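포장재료와 식품 보존 4강 강의 노트
유연포장: 스낵 봉지의 구조와 표시 사항

담당: Arnaldo Marinho
실습 조교: Kaiwen Cheng, Ebise Nigatu
수정일: 2021년 1월 25일

지난 강의에서 유리병과 금속캔을 다루었다. 4강은 유연포장 가운데 감자칩 봉지를 중심으로 진행한다. 교재 129쪽의 필름 구조 그림을 먼저 읽고 올 것. 산소 투과도와 수증기 투과도의 단위를 잊은 사람은 2강 노트를 다시 확인한다.

1. 감자칩이 변질되는 경로

감자칩은 수분이 매우 적고 기름이 많다. 품질이 떨어지는 경로도 여기에서 나온다.

첫째는 흡습이다. 튀긴 직후의 칩은 주변 공기보다 훨씬 건조한 상태이므로 포장이 불완전하면 수분을 빨아들인다. 수분이 일정 수준을 넘으면 바삭함이 사라지고 씹을 때 질긴 느낌이 난다. 소비자가 '눅눅하다'고 표현하는 상태이다.

둘째는 산패이다. 튀김유가 산소와 반응하면 과산화물이 생기고, 이것이 분해되면서 불쾌한 냄새를 내는 알데하이드류가 만들어진다. 빛은 이 반응을 빠르게 한다. 형광등 아래 진열된 제품도 빛의 영향을 받는다. 온도가 높으면 반응 속도가 올라가므로 창고의 온도 기록도 함께 보아야 한다.

셋째는 파손이다. 칩은 얇고 잘 부서진다. 유통 중에 눌리거나 떨어지면 조각이 나고, 표면적이 늘어나 흡습과 산패에도 불리해진다.

향미 손실도 있다. 양념 가루의 휘발 성분은 필름을 통해 빠져나가거나 필름에 흡착된다. 바비큐 맛처럼 훈연 향이 강한 제품에서는 옆 제품으로 냄새가 옮는 문제도 함께 따진다.

2. 필름의 층 구조

스낵 봉지는 한 장의 비닐처럼 보이지만 대개 여러 층을 붙인 것이다. 바깥쪽부터 적으면 일반적인 구성은 다음과 같다.

바깥층: 이축연신 폴리프로필렌(OPP). 광택이 좋고 인쇄하기 쉽다. 인쇄면을 안쪽에 두는 이면 인쇄를 하면 잉크가 손에 묻거나 긁히지 않는다.
접착층: 폴리우레탄계 접착제 또는 압출 폴리에틸렌.
차단층: 알루미늄 증착 필름. 산소, 수증기, 빛을 막는다.
안쪽층: 열봉합층. 녹는 온도가 낮은 수지를 쓴다.

차단층과 안쪽층은 한 장의 필름이 겸하는 경우가 많다. 한쪽 면에 알루미늄을 증착하고 반대쪽 면에 열봉합성을 주는 방식이다.

증착 필름과 알루미늄박은 구분해서 적는다. 시험 답안에서 자주 틀리는 부분이다. 알루미늄박은 금속을 압연하여 만든 얇은 판이고, 증착은 진공 중에서 금속 증기를 필름 표면에 입힌 것이다. 증착층은 박보다 훨씬 얇다. 박은 빛을 완전히 막지만 접히는 부분에 핀홀이 생기기 쉽고 값이 비싸다. 증착 필름은 가볍고 잘 구부러지지만 차단성은 박보다 낮다. 봉지 겉면의 금속성 광택만 보고 둘 가운데 어느 쪽인지 판정하지 않는다. 판정하려면 단면을 관찰하거나 두께를 재야 한다.

3. 주름과 차단성

필름을 구기면 차단성이 나빠진다. 증착층은 늘어나는 성질이 거의 없어 심하게 접힌 자리에 미세한 균열이 생긴다. 균열은 맨눈에는 잘 보이지 않는다. 한 번 접은 자국보다 두 방향의 접힘이 만나는 꼭짓점에서 손상이 크다.

이 성질을 평가하는 방법이 굴곡 시험이다. 시료를 원통 모양으로 장치에 물리고 비틀면서 압축하는 동작을 반복한 다음 투과도를 다시 잰다. 우리 실습에서는 22회와 300회 두 조건만 비교한다.

봉지의 목 부분을 비틀어 모으면 주름이 한곳에 몰린다. 개봉한 봉지를 보관할 때 흔히 쓰는 방법이지만, 비튼 목은 주름 사이에 공기 통로가 남기 때문에 밀폐로 보지 않는다. 입구를 평평하게 펴서 여러 번 접고 집게로 누르는 편이 통로가 적다.
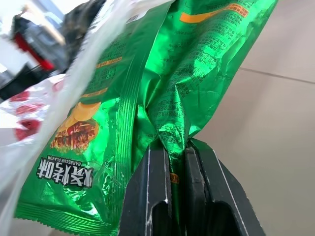

Aurelio Benítez: 집에서는 접어서 집게로 집어 두는데도 장마철에는 하루 만에 눅눅해집니다. 접는 횟수를 늘리면 해결되는지, 아니면 처음 열었을 때 들어간 공기가 문제인지 궁금합니다.

두 가지를 나누어 생각해야 한다. 개봉하는 순간 봉지 안의 기체는 바깥 공기와 섞인다. 습도가 높은 날이면 그 공기에 들어 있는 수분만큼은 이후에 아무리 잘 닫아도 봉지 안에 남는다. 다만 그 양은 한정되어 있다. 하루 만에 식감이 뚜렷이 변했다면 보관 중에 계속 들어온 수분의 몫이 더 클 가능성이 높다. 접는 횟수를 늘리면 통로가 길어져 어느 정도 효과가 있으나, 봉지 뒷면의 세로 이음매는 두께가 달라 그 옆으로 틈이 남는다. 습한 계절에는 접은 봉지를 밀폐용기에 통째로 넣는 것이 낫다. 남은 양이 적을수록 같은 수분이 들어와도 칩 한 장이 받는 양이 많아진다는 점도 고려한다.

4. 충전 기체

봉지가 부풀어 있는 것은 제조 단계에서 기체를 넣었기 때문이다. 보통 질소를 쓴다. 질소는 기름과 반응하지 않고 물에도 잘 녹지 않아 봉지가 쭈그러들지 않는다. 산소를 밀어내는 역할과 외부 충격을 완화하는 역할을 함께 한다.

잔존 산소는 봉합 직후에 측정한다. 질소를 충분히 넣어도 칩 사이에 갇힌 공기가 남으므로 값이 0이 되지는 않는다. 고지대로 운송하는 제품은 외부 기압이 낮아져 봉지가 팽창하므로 충전량을 줄인다. 봉합 강도가 약하면 이때 이음매가 터진다.

5. 열봉합부

베개형 봉지에는 봉합부가 세 곳 있다. 위쪽 끝, 아래쪽 끝, 그리고 뒷면의 세로 이음매이다. 위와 아래의 봉합부에는 보통 가는 줄무늬가 찍혀 있는데, 봉합 금형의 요철이 남은 것이다.

봉합 조건은 온도, 압력, 시간으로 정한다. 온도가 낮으면 쉽게 벌어지고, 너무 높으면 필름이 수축하거나 봉합부 가장자리가 약해진다. 현장에서 가장 흔한 불량은 봉합면에 칩 부스러기나 양념 가루가 끼는 것이다. 외관은 정상이어도 미세 누출이 생긴다. 물속에서 봉지를 누르며 기포를 보는 검사로 큰 누출은 찾을 수 있지만, 매우 작은 누출은 놓칠 수 있다.

6. 인쇄와 표시 사항

스낵 봉지의 앞면에는 보통 상표, 맛 이름, 조리 예나 원재료의 그림이 들어간다. 맛 이름은 두 언어로 병기하기도 한다. 중국어권 제품의 예를 들면 '烧烤味' 옆에 'BARBECUE FLAVOR'를 작게 넣는 식이다. '烧烤'는 구이 또는 바비큐, '味'는 맛이라는 뜻이다.

앞면의 고기 그림은 맛의 방향을 알려 주는 것이며, 그것만으로 고기가 원재료에 들어 있다고 판단할 수 없다. 훈연 향료와 향신료만으로 맛을 내는 제품도 있다. 고기 성분 유무는 원재료명에서 확인한다. 그림과 실제 내용물의 관계를 어떻게 표시해야 하는지는 판매 국가의 규정에 따른다.

원재료명과 영양성분은 글자가 작고 빽빽하다. 포장이 구겨지면 주름이 글자를 가로질러 읽기 어려워진다. 도안을 검토할 때는 평평한 인쇄 교정지와 내용물을 채운 봉지를 모두 보아야 한다. 교정지에서는 잘 읽히던 글자가 봉지를 채우면 옆면의 곡면으로 넘어가거나 세로 이음매에 가려지는 일이 있다. 금속성 바탕은 조명을 반사하므로 그 위에 가는 글자를 바로 인쇄하지 말고, 흰색 밑판을 먼저 깔거나 글자에 테두리를 두른다.

색은 맛을 구분하는 수단으로도 쓰이지만 공통된 약속은 없다. 같은 녹색이 어느 회사에서는 양파 맛이고 다른 회사에서는 바비큐 맛이다.

7. 폐기와 분리배출

서로 다른 수지와 금속을 붙인 복합 필름은 층을 분리하기 어려워 물질 재활용에 불리하다. 최근에는 모든 층을 폴리프로필렌 계열로 맞추는 단일 소재 설계가 늘고 있다. 증착된 알루미늄은 양이 매우 적어 단일 소재로 인정하는 기준도 있다. 인정 여부는 지역마다 다르다.

배출할 때는 부스러기와 기름을 털어 낸다. 봉지를 딱지 모양으로 접으면 부피는 줄지만 선별 과정에서 다른 물건에 섞여 빠지기 쉬우므로, 펴서 모으는 것을 기본으로 한다.

8. 실습 안내

장소는 Genholm관 지하 포장실습실이다. 각 조는 시판 스낵 봉지 10장을 준비한다. 내용물은 미리 비우고 안쪽의 기름을 마른 종이로 닦아 온다. 물로 씻지 않는다.

실습 순서
가. 봉지를 세로 이음매를 따라 갈라 평평하게 편다.
나. 구겨지지 않은 부분과 심하게 구겨진 부분에서 시편을 하나씩 자른다.
다. 두 시편을 광원 위에 올려 빛이 새는 점을 찾고 위치를 표시한다.
라. 마이크로미터로 두께를 다섯 군데 재고 평균을 적는다.
마. 위쪽 봉합부를 일정한 폭으로 잘라 박리 강도를 측정한다.

시편 번호는 조 이름 다음에 봉지 번호를 붙인다. 조 이름은 Utus, Ghauri, Lerkon 세 가지이며 명단은 실습실 문에 붙어 있다. 가위 대신 시편 절단기를 쓰는 조는 Kaiwen Cheng에게 먼저 사용법을 듣는다.

보고서에는 측정값과 함께 구겨진 시편의 주름 방향을 그림으로 남긴다. 다. 항목에서 빛이 새는 점이 보이지 않았더라도 그대로 적는다. 투과도 측정은 시간이 오래 걸리므로 조교가 따로 진행하여 결과를 나누어 준다.

읽을거리: 강의 자료집의 Alcides Bedoya, '증착 필름의 굴곡 피로' 앞 절반. 뒤쪽의 수식 유도는 시험 범위에 넣지 않는다.

5강에서는 종이 용기와 코팅을 다룬다. 우유팩 하나를 씻어 말려서 가져올 것.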